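Who Is Responsible When the Worker Is a Minor? Report on Duty of Care in Youth Theater Contracts
Wednesday, February 17, 2016
By Viola Fontana and Iker Cantero
Filed under: Student Projects, Law and Society

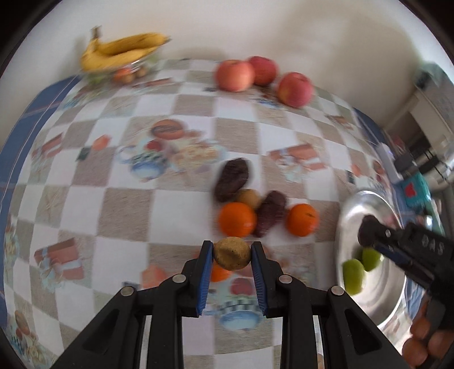
A potato, with oranges on the checkered tablecloth.

1. Background

Our project looks at contracts signed for child performers in small touring theaters. We wanted to know who has the legal duty to protect the child during rehearsals and travel, and if the written contract says this clearly. Our supervisor, Florêncio Paiva, suggested the topic in November, after we read the case of Bárány v. Pelten Stage Company in the seminar.

In that case a girl of 13 was left without a chaperone for six nights of a tour. The company said that the agency was responsible. The agency said that its duty ended when the contract was signed. The parents had received a copy of 300 lines, in which the word "supervision" appears only once.

2. Material

We received 769 contracts from the archive of the Sketthorpe legal clinic, with all names removed. Dario Sorrentino wrote the small program, called Vekex, which we used to search the text. It made mistakes with scanned pages, so we read these pages ourselves - this was the slowest part of the work.

3. What we found

Most of the contracts name a person who must be paid, but many do not name a person who must stay with the child. Where a chaperone is mentioned, it is often written "a suitable adult" and there is no explanation of who decides what is suitable. The older contracts are shorter and, to our surprise, some of them are more clear on this point.

We also found that the duty is often divided. The agency checks the employer before the tour, and the company takes care of the child on the working days. For travel days and free days we could not find any rule in a large part of the material. In the Bárány case the problem happened exactly on such days.

4. Limits

The contracts come from one clinic only, and families who visit a clinic usually have a problem already. Therefore we cannot say that our result is true for all theaters. We did not interview any performers.

5. Proposal

We propose one standard page, signed by the parent, the agency and the company, with the name of the responsible adult for each day. Sotiris Triantafyllou commented on our first draft that a parent may sign this page without reading it. We agree, and we have made the text shorter and moved the names to the top.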